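Lost property table returns to Lunde hall
By Jevberg Notes, August
Last updated 16:20

I spent most of my morning at the hall in Lunde, where the lost property table is back for the summer (and there is a lot of it this year!). The list by the door runs to 340 things, gathered up since the spring fair, and I'm sorry to say that one of the umbrellas is mine.

The gloves and scarves are the usual jumble, but it was the small stuff I got stuck on — key rings, odd lids, buttons, little bits that must belong to something bigger. I kept going back to one green piece and still can't decide what it's from. My best guess is a toy, my neighbour says a stapler, and we've agreed to leave it there.

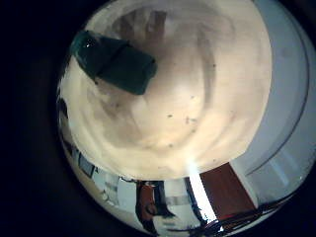

The dark green mystery piece. Does anyone recognise it?

If it's yours, or you know what it does, drop a note in the box at the Jendar bookshop or just come along and claim it. The table is open every afternoon until the end of the month, from two until five, and you'll need to describe anything valuable before it's handed over. Phones and purses are kept in the office, so do ask.

Whatever is left goes to the Gusotance charity shop, which took some 200 items last year and sold nearly all the coats within a fortnight. I bought one of them myself — a lovely grey wool thing with a bus ticket still in the pocket.

Tea is on in the side room while the table is open, and they're short of milk if you're passing the shop.

120 shares
14 comments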